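Teaching by demonstration

Teaching by demonstration (also called showing, or just "demo work" in the shops I know) is a way of getting a robot to do a job by doing the job through it. You either take hold of the arm and push it along, or you drive it from a distance with a second set of controls. I've written most of this entry from my own years at it, so forgive the odd detour!

Hand guiding

The older method. The motors go slack enough for a person to move the arm, and the joints record where they've been. It's lovely for wiping, pouring and other one-armed jobs. It's miserable with two arms, because you need one hand for each and then a third to hit the record button (we used a foot pedal in Fodov, and I stepped on it by accident constantly).

Remote control

Here the operator holds a pair of leader arms, or handheld controllers, and the robot follows along. Norbert Štěpánek taught me on the old Tekia rig, which had a stiff left wrist, and I still lean to one side when I drive. His rule was 20 practice runs before anything got saved. After that we recorded in blocks of 30, with a proper break in between, and a full set for one task was 300 runs. New people always want to go fast. Slow and even is much easier for the robot to copy, and if you fumble a grasp you should recover the way you'd like the robot to recover.

Kitchen tasks

Food jobs are my favorite, and steamed buns are harder than they sound. They're soft, they're round, and the pleats on top give the fingers very little to hold. You come straight down, close gently, and stop closing sooner than feels right. The lid is a separate skill, with one finger on each side of the handle and a straight lift.

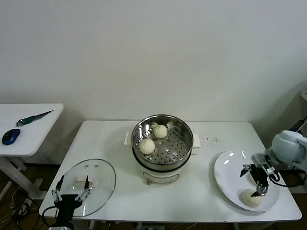 Vol. 7, No. 2, p. 30

With two buns in the steamer basket and one on the oval plate, both arms have somewhere to be: the left at the glass lid, the right over the plate. I like to keep the lid on the left the whole session, so that arm never has to cross over. The Jurnthorpe people do it the other way around and we've argued about it since July.

See also: Leader arm; Hand guiding; Michalík grip test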